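**Wanted: patient people with two working hands (Lodville, part-time)**

Clatik is trying to find out which household and workshop chores a machine can be trusted with. The list so far is short. It would be longer if the word "trusted" were dropped, but Corina Steiner answers the complaints and has asked us to keep it in.

We need demonstrators for the Pluder project. You'll do small, dull jobs with a pair of hand-held grippers in place of your fingers, over and over, while the motion is recorded. Putting things into boxes. Taking them out again. Closing lids, folding dishcloths, sorting screws by length. You have been doing most of this unpaid since childhood, so the training is brief.

A shift is 4 hours, with a break in the middle that people defend fiercely. We run mornings and afternoons, plus Sunday if you prefer your chores without traffic. The contract is for 12 weeks, and we hope to collect some 900 usable recordings in that time. "Usable" is decided by Vinzenz Lehner, who is fair and has never been heard to say "close enough." 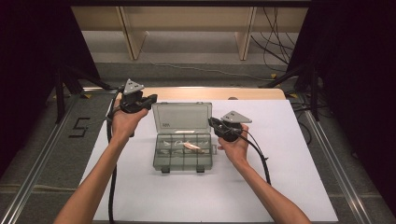 **Can a machine tidy a compartment box yet?**

Sometimes, if the box is one it has met before and the contents stay where they were put. Give it a new box with a stiffer lid and it may spend the afternoon negotiating.

**You should**

- be able to work standing up, with your forearms out in front of you
- have steady hands, left and right (you'll use both)
- be willing to repeat a task at the same speed after it has stopped being interesting
- tell us when you fumble – a fumble we know about is useful, a hidden one ends up being learned

Experience with robots is not required. Experience with toddlers, stockrooms or other people's kitchens counts for more. Ottilie Tanner came to us from a hardware store and is still the fastest person we have on hinges.

**We offer**

Hourly pay, paid every 2 weeks, a locker, and coffee from the old Rüegg machine, which is fully automatic and needs a person standing next to it.

**To apply**

Write a few lines to Lorenz Ortner at the Lodville office. Tell him which chore you would hand over first and which one you would never let a machine near. Skip the cover letter. Applications are open through December, and tryouts last one hour, paid.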